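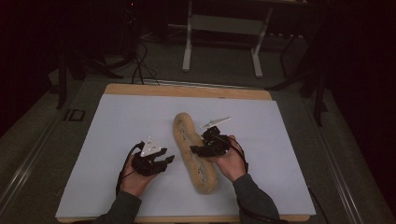 Re: [Prernow bakers] Tan loaf, dark patches on the crust

From: Ottavio Caputo
To: the Prernow bakers list
Date: Aug 19, 2025

On the list, Costa wrote:
> Does anyone else get blue-gray marks on a long loaf? Mine are scattered all
> over the crust. I dust pretty heavily with flour, and I proof in a cloth that
> I've had since April. I don't know if it's the cloth, the flour or something
> worse. Also, what do you all put a long loaf down on? My cutting board is
> too short and the ends hang off.

Hi Costa, hi everybody,

First things first: if the marks were there before you baked, or if they turned up a few days later and look fuzzy, please don't eat it! Mold can look blue-gray, and I wouldn't try to cut around it on bread (it spreads through the soft part where you can't see it). Toss the whole loaf and wash out the bread box while you're at it.

If they showed up fresh out of the oven, I'd look at the cloth. I had a dark blue dish towel that shed lint on everything, and with a wet dough you end up with little bits baked right into the crust. I switched to plain undyed linen and rubbed rice flour into it, and that was the end of my trouble. Heavy flouring can give you a rough, dusty skin too, but it shouldn't turn blue on you.

Try this before you buy anything: mix one batch, split it into 2 loaves, and proof one in the old cloth and one on parchment. Same oven, same day. I write mine up in a notebook, otherwise I mix up which was which by suppertime.

As for the board, I like a big white one with plenty of room all the way around, and I lay a long loaf on the diagonal. You get a few more inches that way. My last one was 15 by 16 and a baguette still stuck out at both corners, so measure your longest loaf first. Something light-colored is nice for crumbs and for checking the crust.

Does your flour come from the Drivetti place? I'm on their whole wheat right now and it's darker than I expected, though more brown than gray.

Let us know how the two loaves come out!

Ottavio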